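Speaker notes: Living with a rented gripper kit
Aug 17, 2022. Slot is short, so talk faster than feels polite.

OPENING (no slide)

Say hello. Thank Siv Halvorsen for the invitation and for the coffee, in that order. Say which side I'm on: I've paid for the kit, I don't sell it, and Ultitz have not bought me lunch. If anyone from Ultitz is in the room and would like to change that, see me afterwards.

Ask for hands: who here has bought something with "ready out of the box" on the lid? Keep hands up if it was. Wait. Move on before it gets sad.

WHAT YOU GET FOR THE MONEY

The product is called Sakamen. Ultitz rent it to you by the month. In the case there are hand-held grippers with a camera on each, the pads, a charger, and a login to the service that takes your recordings and sends back a trained policy for your arm. You do a job by hand with the gripper, over and over, and the arm is meant to pick up the habit.

Rent is 900 a month. The pads are extra. Pause here, people will want to write that down.

The brochure says a "skill" needs 400 good recordings. Dwell on the word good. It is carrying more weight than the arm can.

Our job at Rutherford is sorting returned soft goods, so that's what we tried it on. Cloth, in and out of baskets. Dull work, and murder for a machine, as cloth never has the decency to be the same shape twice.

SLIDE: CLOTH

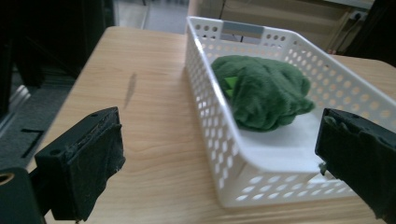

Sakamen gripper, fingers open. Green plush cloth in a white basket.

Talk about approach angle. With a hard object you can be careless and the fingers will sort it out between them. With a soft heap you have to decide which fold you're going for before you set off, and then commit. Dithering gets recorded. The policy learns dithering beautifully. Our first one would come down over the basket, think better of it, go up again, and hover there like a man outside a dentist's.

Point at the pads. Ask the room to look at the edges. The brochure shows them smooth as a new tennis court. Ultitz call them a "consumable surface", so now you know why they're extra. My view is that the grip stays decent long after the looks have gone, and that I'd sooner have a scruffy pad that holds than a smart one that slides. But budget for spares. We didn't.

Mention baskets. Holes in the walls are a mixed blessing. You can see through them, and so can the camera, which means the far side of the room gets into your recordings whether you invited it or not. Ewan Dunstan moved a chair between two sessions and the scores dropped. We blamed the software for most of a day. (Ewan has asked me to leave this bit out. I have considered his request.)

THE SERVICE SIDE

This is where I was rude in my first draft. Softened after a good night's sleep.

Uploads: fine. Slow in the afternoons.

Rejections: the service checks each recording and throws out the ones it doesn't like. It gives a reason code. There is a list of reason codes. Ours kept coming back as code 8, and the list said code 8 was "other".

Support: Saskia Hollis answered every message within the day and never once told me to turn it off and on again. Whatever they pay her, it should be more. Say this clearly, it's being recorded.

Export: you can have your own data back, in a format that only Sakamen reads. I asked whether this was a joke. It's on the roadmap for December, the export, I mean. Didn't say which December.

SLIDE: THE TABLE

Tell them the dullest advice in the talk is the most useful. Sort out the table first. We spent two weeks on settings and ten minutes on the surface, and it should have been the other way about.

Shine is the main thing. A light wood-grain top under overhead lights gives you a bright patch, and the bright patch moves in the camera's view every time your wrist does. To you it's a table. To the tracker it's a small bright pond that won't keep still. Dull mats help. So does turning one light off, if the building lets you.

Then the cable hole. Desks have them. Small soft items find them. Cover it over or work well away from it.

And cables generally. The setup guide has a drawing with a single cable in it, running dead straight. I would like to meet the person who drew it.
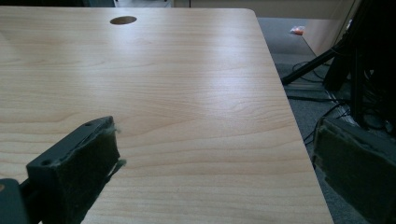

Rhys Gilchrist thinks I'm being unfair here, and told me so when he read these notes: the guide does ask for a matt surface, on the page after the warranty, and anyone who sets up a rented kit on whatever desk is nearest has only themselves to thank. He also reckons the tracking copes with shine far better since the last update, and that I should run the early tests again before I grumble about them in public.

Read that out in full. It's a fair point, made by someone who reads warranties for pleasure. I did run two of the tests again. One was better. One was the same, with more confidence.

WOULD I RENT IT AGAIN

Yes, with a sulk. The Brerkolberg kit we had on trial before it cost 4000 to buy outright and was heavier in the hand. After an hour with it my wrist wanted a union. Sakamen is light, you can teach a new starter to use it before lunch, and the cloth policy we have now is good enough that we leave it running while someone is in the room. I wouldn't leave the room.

If your goods are hard and all one shape, you don't need this. Buy a suction cup and go home early.

If they're soft, rent for two months at least. The first month goes on learning what you've been doing wrong.

QUESTIONS

Mei-kuen Ho is chairing and will cut me off. If asked about safety cover, pass it to Siv. If asked about the price of pads, give the figure and let the silence work. If asked about the chair, look at Ewan.

Spare pads are in my coat pocket for anyone who wants to feel one. I'd like them back.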